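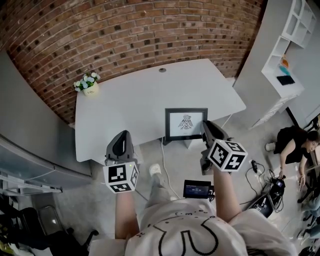
Intro to Interior Materials, Week 2: Floors and Desks

Hi everyone, these are my notes from the lecture, tidied up a bit for those of you who had the bus trouble. Bring them to studio, I'll be pointing back at them a lot!

So, floors first. I love concrete and I'll try not to let it take over the whole course (I failed at this in February). The thing to remember is that a bare slab throws sound all over the place. You walk in with hard shoes, you talk, you drag a chair, and the room answers back. If your client spends the day on the phone, think about a rug, curtains, a bookcase full of real books, anything soft or lumpy. Paint does nothing for echo, and yes, somebody puts it in their plan every year.

Color next. Gray floor with white furniture is a very common pairing and it can look lovely, but gray is sneaky. Some grays lean blue and some lean brown, and next to pure white you'll see it right away. Please look at your sample on the floor, in the room, morning and evening. Holding it up to the window tells you about the window.

Desks! A curved front edge is kind to hips and elbows, and it softens a boxy room. It also eats into your work surface, so draw the desk in plan with a keyboard and an open notebook on it before you fall for it. Cable holes belong near the back, and check that a plug will fit through, not only the cord. My own desk at Jayasinghe House failed that test and I was pretty grumpy for a week.

For studio: pick one room you use every day and write up the floor and the main work surface. Keep it under 600 words, plus a plan drawn by hand. Hand it to me or to Arif Sultana by 2nd May. If you're stuck on acoustics, reread page 14 of the course pack, the bit with the two stairwells.

Next time we do tile, and grout, which I have feelings about.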